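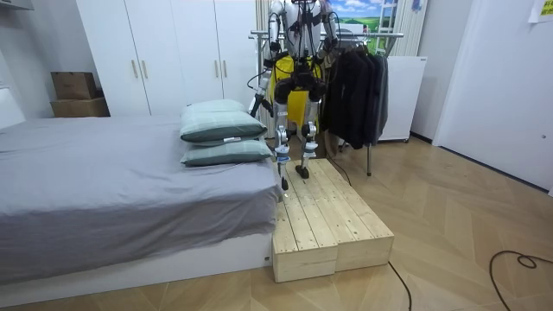

Gray fitted sheet won't stay put on a single bed, and do I need the step?

Jonalyn Quiambao
November 5, 2025

Hi all! I'm sorting out our small spare bedroom before my aunt comes to stay, and I have two things bugging me. First, the sheet. It's a plain gray fitted one, and it hangs down the side fine, but up by the headboard it bunches into a little lump and I get creases right across the middle. I've remade the bed 4 times (I'm stubborn!). Second, we have a low step next to the bed, two pine boxes with slats on top, screwed down, no finish on them at all. Do I sand it, seal it, or just leave it alone? 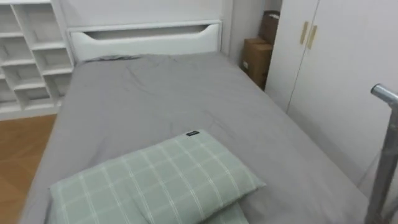
The pillows are the green plaid ones, and I'd love to keep them since they go so nicely with the gray.

Mitali Dewan

Sounds like the sheet is too big for the mattress. Mine did exactly the same thing until I measured, and it turned out I'd bought one with 15 inch pockets for a skinny mattress. Pull the bed out from the wall, do the two headboard corners first, tuck the extra way under, then walk it down to the foot. Sheet straps help too, I got mine in May and haven't fought with that bed since. Creases I'd just iron, or throw the sheet in the dryer for 11 minutes and put it on warm.

Iddrisu Quaye

Sand the step! Bare pine and bare feet, no thanks. Go over the edges by hand, wipe off the dust, then a clear water-based coat. Check that no screw heads are sticking up while you're down there.

Sewwandi Sikder

keep the pillows, they're cute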